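Workshop Tips: Looking After a Commuter Bike at Home

Most of these jobs can be done on a bench or an old table with the bike leaning beside it. Put newspaper down first if you care about the surface. 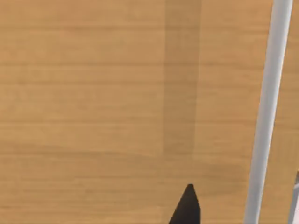
Chain

Wipe the chain with a dry rag after every wet ride. Hold the rag around the lower run and turn the pedals backward until it stops leaving black lines. Then put one drop of oil on each roller, leave it overnight, and wipe off the extra in the morning. A chain that looks oily on the outside is carrying too much and will pick up grit.

Check for wear every couple of months. A cheap drop-in gauge is fine. I replaced my last one at 3000 miles and the cassette was still good. The one before that I left too long, and the new chain skipped on the two smallest cogs until I changed those as well.

Cleaning

Dish soap and warm water will do for the frame. Use a separate brush for the drivetrain and mark the handle so it doesn't end up on the paintwork. Keep hoses away from the hubs and the bottom bracket. The Cilach degreaser works well on cogs but keep it off rubber and brake pads.

Rim brakes

Pull each lever and look at where the pads land. They should hit the rim squarely and never touch the tire. Pick out any bits of metal with the point of a knife. If the grooves are gone, fit new pads — both sides, even if one looks better.

Glazed pads can be rubbed on medium sandpaper laid flat on the bench. Twenty strokes is plenty.

Tires

Pump them on Saturday and they will usually last the week. Before pumping, turn each wheel slowly and look for glass. Small cuts can be left alone. If you can see threads, change the tire.

Keep a spare tube in a sock with 2 levers. The sock goes over your hand when you have to handle the chain.

Lights

Charge both on the same night. Rear lights get covered in road dirt, so wipe the lens when you do the chain. The rubber strap on my Jesov light split in the cold and a heavy rubber band has held it since.

Small parts

Muffin tins are good for bolts. Lay washers out in the order they came off, left to right. Put a dab of grease on threads before they go back, except where the maker says to use threadlocker.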